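Surface Glare and Reading Comfort in Shared Study Rooms
Ea Zoëga, Gostville campus, second-year project

2. Background

Complaints about glare at the Rirnbridge study rooms began after the old brown desks were replaced with white ones. The room supervisor's log lists headaches, tired eyes and difficulty reading pencil notes. The aim of this project was to measure how desk colour and lamp position affect the light reaching a seated reader.

3. Method

Readings were taken with a handheld light meter at seated eye height, with the blinds closed. Each desk was divided into a grid and measured under the ceiling lights alone, then with a desk lamp on the left. A matte grey card was used as the reference. In total, 478 readings were recorded, of which 56 were discarded because the meter had been tilted.
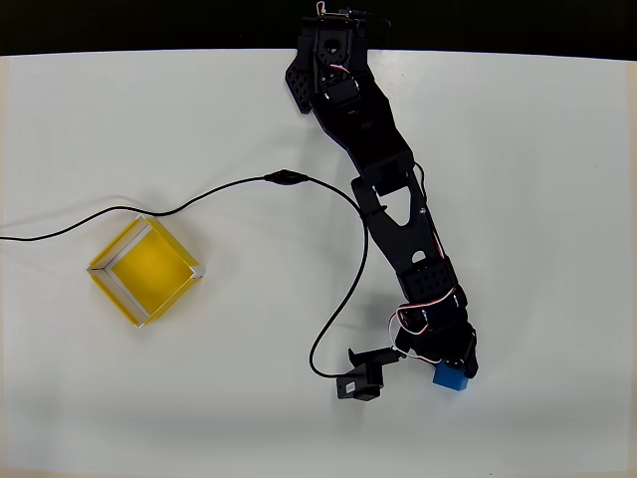

Figure 1. Matte white tabletop, brighter near the centre than at the left and right borders.

4. Results

White desks gave higher readings than brown desks in every position. The largest difference was found directly under the ceiling fittings, where the meter reached about 2000 lux with the lamp switched on. Moving the lamp further back lowered the reading at the eye but left the page unevenly lit. A lamp angle of 90 degrees to the line of sight gave the most even result.

Shadow edges were also compared. On the brown desks most shadows were too faint to trace by eye, so this part of the work was limited to white surfaces.

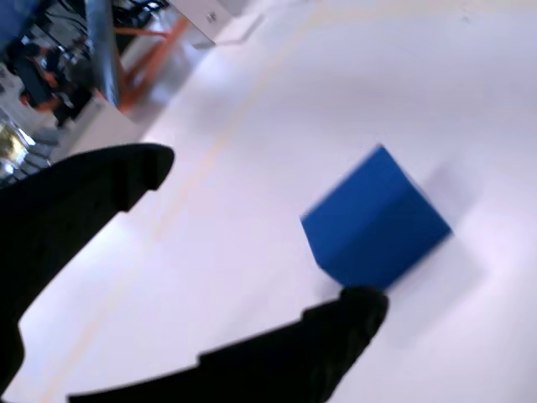
Figure 2. Blue cube on a white surface, with a pale grey shadow to its right.

5. Limits

Only one meter was available and it was not recalibrated between sessions. The Sakden rooms were left out, as their blinds do not close fully. Reader comfort was scored using the short form of the Šimkus scale, and few students returned it.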